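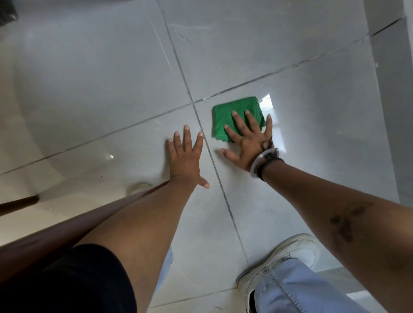

I went to the Stendov open day for the tile and came home talking about cleaning cloths, which my family is still laughing at me for. But it was such a good morning! Stendov runs a training house on the edge of Pereyra where they teach people to clean homes for a living, and once a year in June they open the doors, put on coffee and let anyone come in and have a go.

I got there just before 10, thinking I'd be early, and the front hall was already full of people taking off their shoes. The building used to be a tile showroom, so nearly every room has a different floor. Downstairs alone there's terracotta, a speckled terrazzo in the old office, a run of tiny hexagons in the washroom and, in the biggest room, large polished tiles in pale grey. The whole place is 1,477 square feet, according to the sheet they hand you at the door, and I think I was on my knees on most of it by lunchtime.

Trinidad Zúñiga led our group. She has been teaching there for years and she has the gift of making you feel that the thing she's talking about is the most interesting thing in the world. In her case that thing was grout. She spent a good while on why the corners where four tiles meet hold on to dirt, and how a mop glides straight over them and pushes gray water into the lines – I have mopped that way my whole adult life. Then she got down on the floor and showed us how she does it by hand.

The method is simple enough. Fold the microfiber cloth in half and in half again so you have a thick little pad with several clean faces. Put your free hand flat on the floor to take your weight, fingers spread, and press with the other hand. Work across one tile, stop at the line, turn the cloth, go on to the next. When every face is used up, the cloth goes in the bucket and you take a fresh one. No circles! She was very firm on that. Straight passes, toward yourself, overlapping a bit.

Then it was our turn, and I loved it. Polished tile is a great teacher because it shows you everything. You think a patch is done, you lean a few inches to one side so the light from the window slides across it, and there's a smear the length of your arm. Trinidad had us all tilting our heads like birds. The man next to me got his three tiles so clear that people came over to look, and he was very modest about it, and then I saw him take a picture of them.

We also tried the cloths against each other. There were ones from Gorkar, which have a short tight weave and feel almost dry even when they're damp, and a fluffier kind that picked up crumbs better but left lint in the grout. I liked the short ones for floors and the fluffy ones for shelves. They wash the cloths in-house, in the back, separately from everything else and with no fabric softener, and the laundry room was a surprise favorite of mine. It smells wonderful and there's a wall of pigeonholes with the cloths sorted by color. They get through roughly 200 on a busy training day.

Upstairs was quieter. One room is set up as a bedroom for practicing beds and baseboards, and another has a row of sinks, all different, all with their own annoying faucet. I only had a few minutes there and wish I'd started at the top of the house and worked down. (That's how they tell you to clean, too, so I should have known.)

Lunch was soup and bread in the yard. I got talking to a couple who had driven in from Dritby because they're thinking of starting a small business, and they had a notebook full of questions about knees. The answer, by the way, is a folded towel or a gardening pad, and swap sides often. I had neither with me and I felt it on the stairs.

If you're thinking of going next year, wear trousers you can crouch in, bring socks with some grip, and go straight to the big gray floor before the line builds up. Parking on the street filled early but there's a lot behind the bakery. Entry is free, the coffee is strong, and they sell packs of cloths by the door for less than I pay at the supermarket. I bought two packs and did my kitchen that same evening, straight passes, toward myself, with the lamp on the floor so I could see the smears.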